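Visit to the Veller works, Turska
Members' pages: Visits

Our January visit took us to the Veller works at Turska, where the firm finishes and packs small electrical fittings. We had asked to see one thing properly this time. Last year's tour of the flour mill tried to fit in every floor and most of us came away remembering the stairs.

We met at the gate at half past nine, signed the book and were given shoes with steel caps. Mine were a size too big. After tea in the canteen we were taken to the packing hall and the cell they call Szabó 2, after the people who built it.

The cell has one arm, fixed to a steel base. It takes finished sockets from a belt, turns them face up and sets them in cartons. The gripper has two fingers with rubber pads. Behind the fence there is less to see than you might expect: the arm, the belt, a carton chute and a grey cabinet with the controller in it. The cell had been stopped for its regular service, which suited us, as we could stand at the open gate and ask questions.

The service is done to a list that hangs on the cabinet door. The fitter starts by locking off the supply and hanging a tag on the switch. Next he wipes down the arm and looks for grease at the joints. A little on the cloth is normal; a run of it down the casing means a seal has gone. The cables along the arm get a good look as well, mostly at the elbow, where they flex on every cycle. The rubber pads are changed whether they look worn or not. The counter on the cabinet stood at 354 hours since the last change.

The filter in the cabinet door was grey with cardboard dust. They used to wash it and put it back, but it never dried properly in winter, so they now fit a new one each time. We were shown the order code for these, 619, chalked on the inside of the door.

From there we moved to the workshop, where the small electrical parts are handled at benches. Several of our party would have been happy to stay there until lunch. 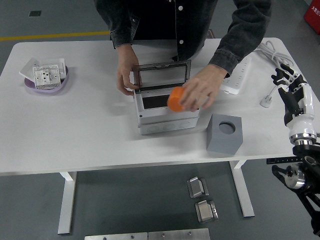
Bench work on a small distribution box, with its hinged cover raised.

Talk at this point turned to spares. Veller keeps a full set of cables for the arm but no second controller, on grounds of price. The makers promise one from their depot at Cekivico by the next morning. It has been needed once, and it arrived after lunch.

Back at the cell we watched the restart. The fitter took off his tag, shut the gate and ran the arm at slow speed with no cartons in place. It went to each of its set points and paused. One was slightly out, over the far corner of the carton, and he corrected it on the hand pendant and ran it again. Only then was the belt turned on. The first few cartons were opened and checked by hand.

Lunch was soup and rolls. The bus back to the station is the 239, from the stop across the main road, and it was late. Anyone who borrowed a pair of safety glasses and still has them is asked to post them back to the gatehouse.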